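I've been making kettle corn at home since November, and I finally have a batch size that doesn't scorch. My first tries went straight in the trash, so learn from me!

## What you need

- a heavy pot with a lid (mine is an old Bianchini)
- 2 tablespoons of oil
- popcorn kernels, enough to cover the bottom in one layer
- sugar and fine salt

I buy Hetik kernels in the 800 gram bag. Any yellow kind works fine.

## Popping it

1. Heat the oil over medium with three kernels in it. When those pop, you're ready.
2. Add the rest of the kernels and sprinkle the sugar on top. Stir fast (it clumps).
3. Lid on, and shake. Keep shaking, really, the whole time. Lift the pot off the burner every few seconds if you smell caramel getting dark.
4. Once the pops slow down, dump it all onto a baking sheet and salt it right away.

Spread it thin and let it cool before you break it up. I know, it smells amazing, but that sugar is HOT and will stick to your fingers.

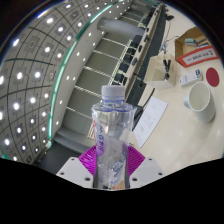
*Bottled water, white screw cap.*

For cleanup, fill the pot with water and simmer it until the sugar lets go. Leftovers keep two days in a tin. After that they get chewy, though I still eat them.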